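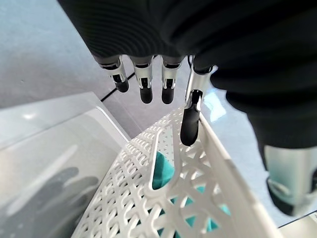

15 September 2022

Second full day on the laundry set. We need 448 good runs before Ellville will start the next round of training, and this morning the counter said 287. I took the first shift on the controls. Lifting the basket is still the slow part. The fingers have to come down over the rim, and from the wrist camera you mostly see black sleeve and white lattice, with a bit of the teal cloth showing through the handle slot. One long finger on the rim and the thumb outside it is a decent start, so I wrote that down as the approach I want to keep using.

I marked a run as bad if I had to let go and take hold again more than twice. That rule is new. Last week we kept everything, and Leblanc (our name for the current model) picked up the habit of pawing at the rim before it did anything useful. It learned that from me. I went back through the old runs before lunch and took out 12 of them. I should have taken out more, but my eyes were tired and I wanted to get back to recording.

The Bumthorpe people wrote to ask if we could make each run shorter. I said no for now. If I rush, my wrists get jerky and the recording is full of little corrections. They can trim the pauses on their side if they want to.

Some time went to the clear round piece, which is hard to judge through the wrist camera. The carpet stripes show through it and the rim picks up reflections, so I lose track of where the edge is. I slowed right down and used the head view for distance. I don't know yet if the model will do any better with it than I do. I'll ask for those runs to be kept in their own folder.

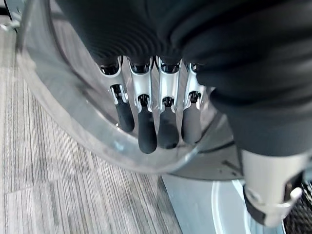

After lunch

Back to the basket with both arms. I like these runs better. You can see everything from the head camera and the two grippers do the same thing on either side. The trick is to raise both hands at the same speed. If the left one leads, the clothes slide over and the whole thing gets harder to hold level. I said the speed out loud to myself, which helped.
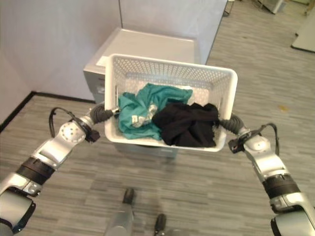 Two-handed hold, teal and black in the basket.

I changed how the clothes go in between runs. I had been dropping them in the same way every time without thinking about it, teal left and black right, and that is no good for training. Now I shake them out and throw them in without looking. It takes longer to reset. Vullano, the labeling tool, froze once and I had to type in the notes for one batch again from memory. I put a question mark on the ones I wasn't sure of.
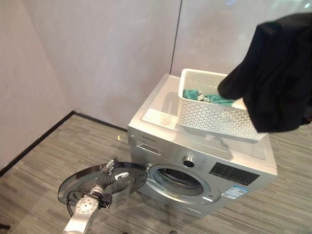 The washer door was the last job. Each run of it gets three labels: reach, door, clear. The middle one is the one I argue with myself over, as it's hard to pick the exact moment when it ends. Today I settled on calling it done when the door is fully open, even with the gripper still up against it. Through the dark glass you can make out parts of the gripper, and that made it easier to check the finger position when I played the run back. The basket was on top of the machine with the teal cloth in it. I want some runs with the top bare as well, so the model doesn't come to expect a basket there.

Shoulders sore. Tomorrow I need to charge the spare headset, copy the drive, and ask Ellville if the runs with question marks count toward the total. If they don't, I'll be doing doors into October.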